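Wrist cam vs. overhead for zeroing a small arm – is the Sodoro kit worth it?
Robot Arms & Grippers > Cameras and Vision

tapebadger
Posted 02/09/2022

I keep reading that a wrist camera fixes everything, so I borrowed one and spent my evenings finding out. I'm not sold.

Setup: six-axis desktop arm, Inetti controller, the two-finger gripper that came with the arm, and the Sodoro wrist cam kit. The overhead camera is a plain webcam bolted to a shelf, 600 mm above the work surface. The job is boring. Pick small parts off a flat surface, put them in a tray, do it again.

What I wanted to know was whether the wrist cam would let me find my zero point faster and more repeatably than the overhead. The Sodoro page says you can use "any visible feature" as a reference. Fine. I laid down two strips of blue painter's tape in a cross, sent the arm to its look pose, and told the software to find the crossing and call that zero. 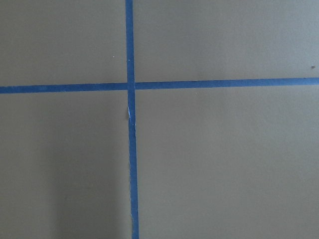 I ran that 200 times from a cold start and logged where it thought zero was. Most of the results sat in a tight bunch. Then there were 9 that were way off, all in the same direction, down along the lower strip. Enough to miss a part completely. The overhead camera on the same cross was sloppier in general but had no wild ones.

So the fancy camera is better until it's terrible, and it doesn't tell you which one you're getting. The confidence number was high on the bad runs too. I don't see how that's an upgrade.

Has anyone run one of these for longer than a demo video?

quillfeather
Reply #1

Your tape edge is chewed up on the left side just under the crossing, with some pale stuff showing. If the software fits lines to edges, it's grabbing that notch. I wouldn't blame the camera for it. Put down a fresh strip and run it again.

tapebadger
Reply #2

I saw the notch. My complaint is that the product page says any visible feature. Tape gets torn, that's what tape does. If I need a perfect target, then they should say "needs a perfect target" and I'll compare it to other things that need a perfect target.

Baron
Reply #3

Nobody with a real process zeros off painter's tape. Get a printed checkerboard, glue it to something flat and move on. I've had a Sodoro on a cell since May and I've never had a wild reading.

Also your two strips aren't straight in the view. The vertical one drifts right as it goes down and the other one climbs to the right. Your wrist is rotated a bit and it looks like it's tipped too, going by how the tape gets wider at the bottom. Fix your mounting before you write a review.

ferrule_jane
Reply #4

@Baron I'd go easy on the mounting part. Tape laid by hand is never square, so you can't get the wrist angle from one view of it. The widening is a better clue, but it's slight and I wouldn't bet on it. Spin the last joint half a turn, look again, and see what changes. If the wide end moves to the other end of the strip, it's the camera. If it stays put on the tape, it's the tape.

I agree on the checkerboard though.

tapebadger
Reply #5

Baron, how many cold starts have you logged? "Never had a wild reading" could mean it never happened or it could mean you never wrote it down.

Baron
Reply #6

I don't log zeros. I log bad parts. There aren't any.

sprocket_dad
Reply #7

That's a fair way to run a shop but it doesn't answer his question.

My two cents, from the cheap end of the hobby. I had a wrist cam and took it off. The cable snagged on joint four, the mount added weight the gripper didn't need, and every time I bumped it I had to redo the hand-eye calibration. The overhead just sits there. Mine is worse on paper and I get more done with it.

The one thing I miss is being able to look straight down at a part right before closing the fingers. With an overhead the arm is always in its own way.

quillfeather
Reply #8

Same here on the cable. There's a clip for it but it lets go.

tapebadger, what does your lighting look like? The lower left part of that surface goes pretty dark compared to the upper right. A soft shadow with a blurry edge can move a threshold around, and if yours comes and goes with the arm pose you'd get exactly the kind of thing where it's fine and then it isn't.

tapebadger
Reply #9

One ceiling light and a desk lamp. I hadn't thought much about the shading because the surface is dull and there's no glare on it. I could try it with the lamp off.

I still don't love that this is turning into a list of things I have to fix so the kit can look good. The webcam had the same tape and the same lamp.

ferrule_jane
Reply #10

It had the same tape from a lot farther away. The notch is probably less than a pixel to your webcam. You gave the wrist cam more detail and it used the detail, including the bad part. That's a real trade and it's worth knowing before you pay for one, so I think your test is useful. I just think it tests the line finder more than the camera.

Look up the Ursu method if you haven't. Aurelia Ursu wrote it up on her blog for an arm a lot like yours. She fits each strip on both sides, throws out any stretch where the width changes, and takes the crossing from what's left. It would skip right over a notch. No checkerboard needed.

Baron
Reply #11

Or a checkerboard.

tapebadger
Reply #12

OK, I did some of the homework. Kept the torn tape where it is, on purpose. Turned the desk lamp off, ran the full set again, and the bad ones didn't go away. So I'm calling the lamp innocent, or mostly.

Then I tried the Ursu fit on the saved pictures from the first set. It pulled every one of the 9 back into the bunch. It also threw out one picture completely and said it couldn't find a crossing, which I can live with – I'd much prefer "I don't know" over a confident wrong answer.

So quillfeather was right about the notch and Jane was right about the line finder. I'm still not buying the kit at that price when the part that made it work came from somebody's blog. The stock Sodoro software should be checking tape width itself. I sent them the log and haven't heard back.

Haven't done the half-turn test yet. The cable won't reach.

sprocket_dad
Reply #13

The cable won't reach. Welcome to the club.

ferrule_jane
Reply #14

Do a quarter turn, then. You'll see less of a change but you should still see which way it goes. And post the log if you can, I'd like to run my own fit on it.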